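Bench notes for clearing a mixed counter with hand-held grippers

Dalstead workshop page, updated April 2022

These tips come out of the Skelleck trials, in which an operator clears a kitchen counter using a pair of hand-held grippers and the recordings are used to train a clearing policy. We logged 216 demonstrations. Most of the settings below apply equally to anyone building a Prusier-type tool at home.

1. Check the pads before each session

Textured pads lose grip as they pick up flour, grease and soap film. Wipe them with a damp cloth and let them dry fully. Replace a pad when the texture is worn flat at the tip – the tip does most of the work on thin items.

2. Tighten the pivots

A loose pivot lets the fingers close out of line, and the policy learns the error along with the task. Turn each screw until the arm drags, then back off slightly. Repeat after 8 sessions.

3. Mix the materials

Early sets used boxes and cups only. The trained policy handled those and failed on anything soft. Sets with foil, cloth, foam fruit netting and flat sachets among the rigid items gave better results on all of them, boxes included.

Foam netting needs its own note. When there is something inside it, close on the contents and treat the mesh as padding. An empty net should be taken by a bunched section, well in from the edge. 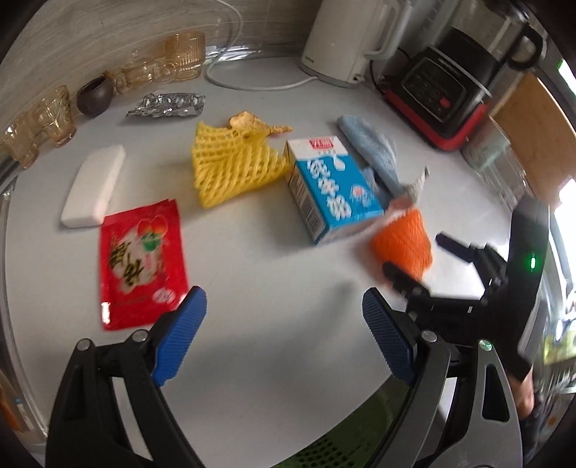

4. Lift flat items from a corner

Sachets and bars of soap sit too low for a square grasp. Press one finger down beside the item, slide the other under the nearest corner, then close. Allow 500 ms of full closure before lifting. Shorter holds produced most of our drops.

5. Leave the glass until last

Glass cups near a wall leave little room for the outer finger. Clear the space in front, draw the cup forward, then grasp below the rim.

6. Discard hesitant runs

If the operator stops and restarts a grasp more than twice, delete the run. We kept them in February and the policy copied the pauses. The Zamudio script flags them by finger speed, but it misses slow closures on cloth, so check those by eye.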